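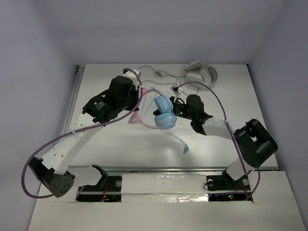
The repair bench at Gesdale is at the back of the building, past the returns desk and a row of gray shelving. The woman who runs it has been taking headphones apart for a living for most of her working life. She asked that her name be left out of this piece, as she has asked in the past, and she does not like talking on the phone. We met at the shop at 8:30 in the morning, before the counter opened.

Gesdale takes in used over-ear headphones, cleans them, replaces what is worn out and sells them again. Last year the shop handled 3374 pairs. Of those, 2398 went back out for sale. The rest were stripped for parts or sent to a recycler.

"People hear that and think the other ones were broken," she said. "A lot of them worked fine. The sound was good. But the headband was cracked inside, or the pads were a size you can't buy anymore, and I can't put that on a shelf with a price on it."

She sorts first by weight and by feel, before anything is plugged in. A pair comes out of the bag and she holds it by the headband, lets the cups hang, and turns it over. Then she opens the band as wide as it should go and lets it close again.

"You listen to it. A good hinge doesn't make a noise. If there's a click, I open it up. If there's a click and then it doesn't come back all the way, I already know what I'm going to find."

What she usually finds is a small plastic piece that holds the slider in place. On the cheaper models it wears down on one side, the side the owner grabs when taking the headphones off. She said most people use one hand. The cup on that side gets pulled out and down several times a day, and after a couple of years it sits lower than the other.

"Use two hands. That's the whole advice. I tell everybody who comes to the counter and I can see them thinking that it can't be that simple."

The part of the job that takes the longest is the ear pads. Gesdale does not resell used pads, whatever condition they are in. They come off and go in the trash, and the plates underneath are wiped with alcohol on a cloth that has been wrung out well. Hair gets into the ring where the pad clips on, along with skin, makeup and sometimes sand. She cleans the ring with a wooden toothpick and a soft brush.

"I used to use a metal pick. I went through a speaker cover with it, and then I did it again the next week. After that I bought toothpicks."

The shop buys replacement pads from Pasulus, which makes them in a limited number of shapes. Round ones are easy. Oval ones come in two depths, and the deeper one costs more but is returned less often. For children's headphones the choice is poor, and she has at times trimmed the backing on an adult pad to make it fit. She does not recommend doing this at home. The foam tears if the blade is at all dull.

Color is a bigger part of the business than she expected when she started. Black sells all year. White and light gray sell well but are harder to get clean, and the headband usually gives them away. Sweat turns the padding yellow along the middle, where it touches the hair, and it does not come out.

"I've tried everything on that. Baking soda, dish soap, the stuff they sell for sneakers. It gets better and then it dries and it's back. Now I look at the band first, and if it's yellow, it goes in the parts bin and I don't spend the afternoon on it."

Pastels are another matter. Pink and light blue pairs are asked for by name at the counter, mostly by parents and by students, and they are gone within days of being put out. The trouble is matching. Two pinks from the same maker can be different enough to bother a buyer when one cup has been swapped. She keeps the spare cups in drawers sorted by color, and takes them to the front window to compare them in daylight.

"Under the shop lights everything looks like a match. I sent one out with a cup that was closer to peach. The girl didn't mind at all. Her mother brought it back."

I asked about people who want to keep their own headphones going longer, and she had a fairly short list. Wipe the pads with a dry cloth after wearing them. Do not hang them on a doorknob or a narrow hook, which dents the padding at the top. Do not leave them in the car in July. Charge them before putting them away for months, and again halfway through if they are going to stay put away.

She is less interested in cases than I thought she would be. A hard case is good for travel, she said, but at home it mostly traps moisture, and headphones that were put away damp after a run are the ones that come to her smelling.

"Put them on a table. Lay them flat with the pads facing down on something clean, or get a wide stand. The Strazds stand is fine. It's just a big curved piece, there's nothing to it, but the curve is the right width."

Storage at the shop works along the same lines. Finished pairs are laid flat on open shelves and are never stacked. They used to be kept in deep bins, and the bands scuffed each other at the bottom. The bins are now used only for the intake, with a sheet of tissue around each pair.

Testing comes last. Every pair is played for 40 minutes at a middle volume, with the same recordings, and checked by ear on both sides. She listens for a buzz in the low notes and for one cup being quieter than the other. Wireless pairs are also walked to the far end of the building and back. The battery test takes a full day and is done in batches, and a pair that lasts less than half its original running time gets a new battery or does not get sold.

She would not say which makers she thinks are best. She did say which ones she likes to open. Jokberg uses ordinary screws, all the same size, with none hidden under the pads. It takes her a few minutes to have one apart on the bench. Others are glued, and she needs heat and a thin plastic card to get in - and even then the edge is never quite as neat afterward.

"If I can open it without leaving a mark, I can fix nearly anything in there. With the glued ones I have to decide if it's worth it before I start, because there's no changing my mind halfway."

Her own headphones are an old wired pair that she has rebuilt more than once. The cable is new, the pads are new and one of the speakers came out of a different model. They do not fold and they are heavier than what most people buy now. She keeps them at home and does not use them for testing.

Gesdale takes drop-offs at the counter from 10 until 5. Headphones do not need to be in working order, but the owner should unpair wireless models from any phone or computer before bringing them in, and should bring the charging cable if it is still around. Detachable ear pads can be removed and thrown out at home. The shop pays in store credit, and the amount is given after the pair has been opened, usually the next morning.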